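Ticket 651: marker pose flips in Clorik tracker, left hand view
Opened by Harish, assigned to Bimla
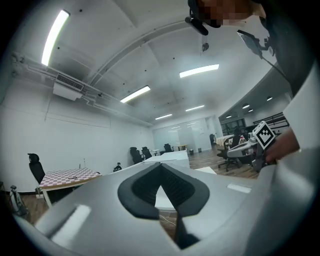

Okay, so the pose estimate for the other gripper keeps flipping, usually for 10 frames or so, and then it snaps back like nothing happened! I replayed the Sunday log twice and got the same jumps both times. My money was on the lights at first (there's a long bright tube up on the left plus the ceiling panels), but the square marker on top of the second gripper is sitting at an angle, and I think the solver is picking the wrong one of its two answers.

Tried so far: exposure down, no change. Corner refinement on, a bit better, still 34 flips in 500 frames.

Bimla, can you send me your Julel branch with the previous-pose check?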